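Automation in Daily Work, Unit 5
Can machines do the small chores yet?
Handout prepared by Milagros Carretero

Last time we looked at factories, where the part arrives always in the same place. Today we move to the kitchen, the café counter and the small shop. The question is simple to ask: which of these chores can we give to a machine now, and which ones must wait?

Please keep two ideas separate when you read. The first is reach and strength, which was mostly solved long ago. The second is contact, meaning what happens when the fingers touch the thing. Most household chores fail at contact.

A paper cup is a good case to study. It weighs almost nothing, so lifting is easy. But the wall is thin and gets wider toward the mouth. If the fingers press too much, the wall bends. If they press too little, the cup slides down. And cups are often stored one inside the other, so the machine has to take one and leave the rest – a thing that people do by feel, without thinking.
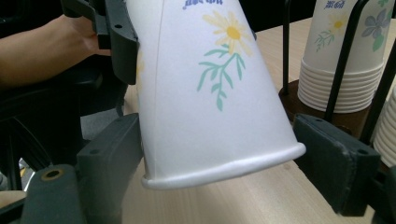

Fig. 1. Paper cup held upside down in a hand-held gripper, with stacked cups on the right.

In the figure the gripper is held by a person. Consider what this changes. The person decides where to go and at what angle, and the fingers of the tool make the contact. When we remove the person, all these decisions must come from somewhere else.

In the exercise we use the Erska case from the reader. The café in the case serves 700 cups in a day, and the owner asks if the setting of cups can be automated. Ehab Salem will lead the discussion in the second hour. Before it, write short answers to these points:

– Which part of the task is always the same, and which part changes?
– What should the machine do when two cups come out together?
– Who corrects the error, and how long may it take?

For the second point, compare the Slaoui and Bakley texts. They do not agree, and I would like you to choose a side and defend it in 2 paragraphs.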